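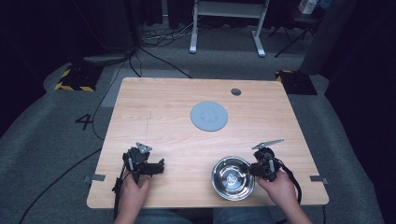
A steel bowl and a blue mat on the table.

I own a small, embarrassing number of shares in Grarkus, so I read the drill release from its Dirnel property when it landed in November. The headline was 80 meters of copper and it got the message boards very excited. I'd like to see the rest of the table first.

Grab any junior's news release and look for the word "including." In this one the long interval includes a 7 meter stretch that carries most of the metal. Take that out and what's left is rock you would drive over on the way to a mine. The company doesn't give you the number without it, so you have to do the arithmetic yourself, and I did, twice, on the back of a gas bill.

Then there are the holes. They drilled 4. The release gives assays for one and says the others are "pending," which may be perfectly innocent. Labs are slow. But all of them were finished before the September update, and somehow the good one came back first. Funny how often that happens.

True width? "Not yet known." If you drill down the length of a vein instead of across it you can get a very long interval out of a very thin thing. I'm not saying they did. The section they published has no scale on it, so I can't say they didn't.

Someone will bring up Cosgrove, the old workings over the ridge, and the release does too, in paragraph two. Old workings next door tell you about next door. I held Postis through the same kind of talk and sold it for less than the commission.

Total drilling for the season was 1,374 meters. I haven't sold Grarkus and I'm not buying more. When the other holes come in, I'll look at the azimuths before I look at the headline.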